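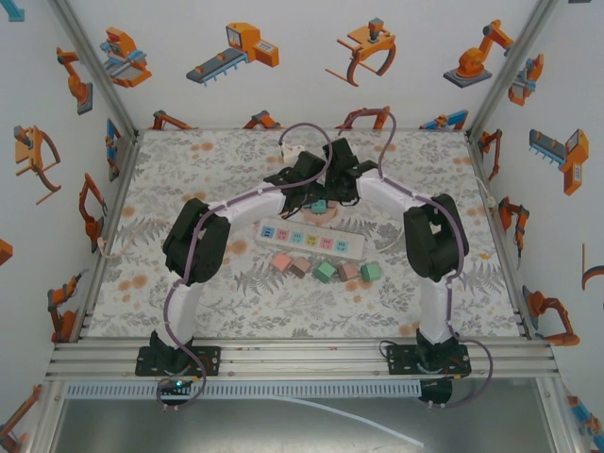
**Pflanzenpresse „Gromen“ von Brudlow, großes Modell**

8. Apr 2019

Ich presse Pflanzen, seit ich zur Schule gegangen bin, und zwar die längste Zeit in Telefonbüchern. Das ging auch. Aber wer einmal versucht hat, einen Adlerfarn zwischen die Gelben Seiten zu bekommen, ohne dass sich die unteren Fiedern umklappen, der versteht, warum ich mich über diese Presse so freue!

Die Gromen besteht aus zwei Buchenplatten mit Lüftungsschlitzen, zwei Gurten mit Klemmschnallen und einem Stapel aus Wellpappe und Löschpapier. Innen hat man 30 Zentimeter in der Breite und noch etwas mehr in der Höhe, da passt ein ordentlicher Zweig mit Früchten hinein. Auf meiner Küchenwaage brachte sie leer 1288 Gramm auf die Anzeige. Für den Rucksack ist das nicht wenig, aber ich habe sie im August eine ganze Urlaubswoche lang durchs Moor getragen und es keinen Tag bereut.

**Die Gurte**

Mit denen muss ich anfangen, weil sie mich am meisten überrascht haben. Bei meiner alten Presse von Umport saßen Flügelschrauben an den Ecken, und irgendwie war immer eine davon fester als die anderen. Das Ergebnis: links platt, rechts wellig. Bei der Gromen ziehe ich beide Gurte abwechselnd ein Stück an, drücke mit dem Knie nach (ja, mit dem Knie, auf dem Teppich geht das wunderbar) und der Druck sitzt gleichmäßig. Die Schnallen halten auch dann, wenn der Stapel beim Trocknen dünner wird. Nachziehen muss man trotzdem, am ersten Abend gleich zweimal.

**Papier und Pappe**

Das Löschpapier ist dick und hat fast keine Struktur. Bei Mohn und Storchschnabel macht das viel aus, denn in billigem Papier zeichnet sich jede Faser auf den Blütenblättern ab. Nach 14 Tagen waren meine Farne trocken, flach und noch richtig grün, beim Wiesenkerbel ging es schneller. Nur mit Fetthenne hatte ich kein Glück. Die ist mir verschimmelt, aber das schiebe ich auf meine Ungeduld, ich hätte die Bögen täglich wechseln sollen.

Die Wellpappe ist der schwächste Teil. An den Ecken war sie nach ein paar Runden weich, und ich schneide mir inzwischen Ersatz aus Versandkartons. Funktioniert genauso gut, man muss bloß darauf achten, dass die Wellen in Richtung der Schlitze laufen.

**Das Heft dazu**

Beigelegt ist ein Büchlein mit 128 Seiten, verfasst von Noreen Egan, und das ist viel mehr als eine Gebrauchsanweisung. Sie erklärt, wie man einen Zweig so ausdünnt, dass er gepresst noch nach sich selbst aussieht, wann man ein Blatt wenden sollte, damit auch die Unterseite zu sehen ist, und wie man dicke Stängel der Länge nach halbiert. Mein Lieblingskapitel handelt von gedruckten Pflanzenmustern auf Stoff und Papier — und davon, wie sehr deren Zeichner auf Herbarbögen geschaut haben. Seitdem sehe ich überall Farne.
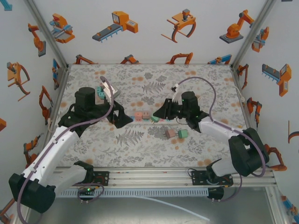
*Farnwedel und Blattzweige in Grau, mit orangefarbenen Tupfen dazwischen.*

Die Übersetzung holpert an manchen Stellen. „Bett“ steht da, wo vermutlich „Lage“ gemeint war, und die Bildtafeln von Kevin Brennan sind leider etwas klein gedruckt. Ich habe eine Lupe danebengelegt und bin trotzdem an einem einzigen Abend durch das halbe Heft gekommen.

**Was mir fehlt**

Eine Tragetasche! Nic Giolla hat für die eigene Presse eine aus Segeltuch im Programm, die knapp zu eng ist, ich habe es probiert. Außerdem hätte ich gern ein paar dünne Zwischenbögen, in denen zarte Blüten beim Papierwechsel liegen bleiben können. Ich nehme dafür Seidenpapier aus Schuhkartons.

**Für wen?**

Wer im Jahr drei Gänseblümchen für Glückwunschkarten presst, kommt mit einem schweren Buch prima aus. Wer aber Farne, Gräser oder ganze Zweige mag und sich bisher über geknickte Spitzen geärgert hat, sollte sich die große Gromen ansehen. Die kleine Ausgabe habe ich nur im Laden in der Hand gehabt, die Gurte schienen mir dieselben zu sein. Bei mir liegt gerade die erste Schlüsselblume des Jahres zwischen den Bögen, morgen ist Papierwechsel.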